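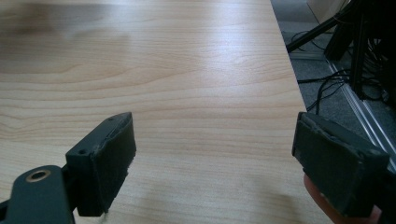 Step 4. Check the fingers before you compare anything

I skipped this part the first time I ran the Jovik hand-held gripper against the Rellar one, and I ended up throwing out a whole afternoon of grips. So do it with me now, it's quick!

1. Hold the gripper low over a bare stretch of table, with the fingers open and pointing away from you. Let them nearly touch the wood, but don't lean on them.

2. Look at the inner faces. Mine are fuzzy and worn on the left, and the right one has gone a bit frayed along its edges. I can live with that for a first try, but write it down next to your results – a tired pad and a fresh one won't hold a smooth cup the same way.

3. Find the small screw holes on top of the left finger. If the finger wiggles when you push it sideways, tighten it up and start this step over.

4. Check the brass-colored bushing in the bracket. It should sit flat in its hole. (Barry Ellwood printed my brackets and he likes them snug, so if yours needs a gentle push with your thumb, that's fine.)

5. Squeeze and release 32 times, nice and slow, and watch the gap in the camera view. You want both fingers in the picture the whole way through.

Note: A shiny tabletop can throw a bright streak right across the view. I turn the exposure down one notch in the Horkutico viewer, and sometimes I just turn the table.

Caution: Keep your own fingers behind the bracket when you squeeze. Watch your feet too if you have cables on the floor next to the table, like I do.

Once all that looks good, swap in the second gripper and go through the same list again before you move on to Step 5.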